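Part 2: Setting up your fundraising page

Hello again! If you've made it through Part 1, you already have a Lellunby account and a password you will hopefully remember. I'm Kirsten Zacharias, and I wrote this guide after setting up my own page for the Ganisgate children's ward, where my nephew spent most of a winter. I made plenty of mistakes along the way, so you get to skip those.

Set aside an evening for this part. You can stop whenever you like and pick it up again later, as long as you press Save draft first (the site won't do it for you, and I lost a whole page of writing at 11 p.m. finding that out).

Before you start

Have these handy:
The name of the ward or family fund you're raising money for, spelled the way the hospital spells it
The email address you used in Part 1
A rough idea of your target
A parent's okay, if the page is about a child who isn't yours

Please don't skip that last one. I asked my sister before I typed a word, and she still changed her mind about two of the things I'd written. It's her son and her call.

Create the page

1. Log in and choose New page from the menu on the left. If you see Join a team instead, you're still in the old view – click your name and pick Switch view.

2. Type a title. Keep it short enough to read on a phone. Mine was "Miles for the Ward," and I still like it!

3. Pick your cause from the list. The Robichaud Family Fund and the ward's general fund sit right next to each other and look almost the same, so read the line twice before you click.

Caution: You can't change the cause once somebody has donated. If you spot a mistake after that, you'll have to close the page and start over, and everyone who gave will get a slightly confusing email.

4. Enter your target. I began with $300, passed it, and moved it up to $1000. Raising a target is easy and you can do it as often as you want. Lowering one means writing to the help desk.

5. Choose an end date. I'd leave a couple of weeks after your event, because people like my uncle always mean to give and then forget.

6. Press Save draft. 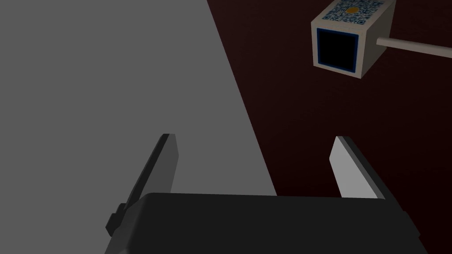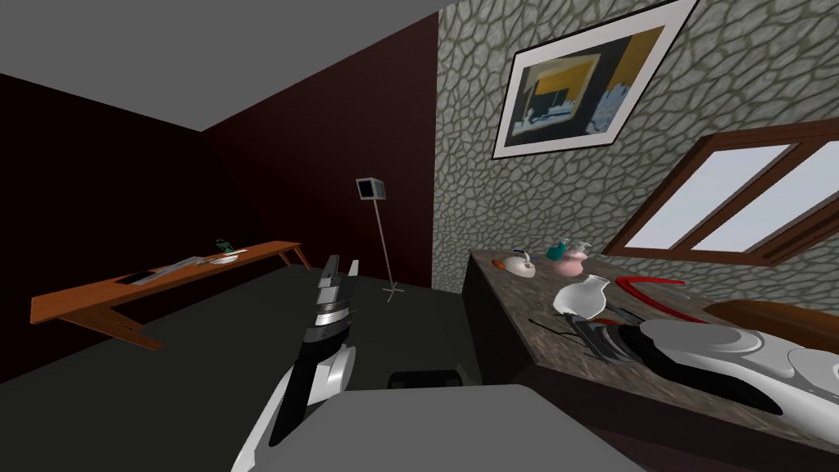
Write your story

7. Open the Story tab. There's a sample text in the box, so delete all of it before you begin. I've seen live pages with the sample still sitting at the bottom.

8. Start with the person. Say who they are and what they love, and let the hospital part come after that. My first draft opened with test results and my sister said it sounded like a chart. The second one opened with dinosaurs and pancakes, and that's the one people wrote to me about.

9. Leave out the full name of the hospital room, the child's birthday and anything a stranger could use to find the family. A first name is plenty.

10. Say what the money pays for. The ward will tell you if you ask at the desk. Ours needed fold-out beds for parents, and having slept in a chair there I was very happy to put that in writing.

Note: The story box holds 6 paragraphs. If you paste in more, the extra ones disappear without any warning, so keep a copy somewhere else.

Connect the payments

11. Go to Payments and choose Lurkex. It's the only option for hospital pages, and the money goes straight to the fund without passing through your own bank account.

12. Wait for the confirmation email, then click the link inside it. Mine landed in the spam folder.

13. Back on your page, look for the green check next to Payments. No check? Log out, log in again and give it a few minutes.

Caution: Don't share the page until the check is there. Donors can open the page and press Give, but their payment won't go through.

When everything looks right, press Publish. Then send the link to one friend and have them read it on their phone before you send it to everybody else. Part 3 covers thank-you messages and what to do with cash people hand you at the event.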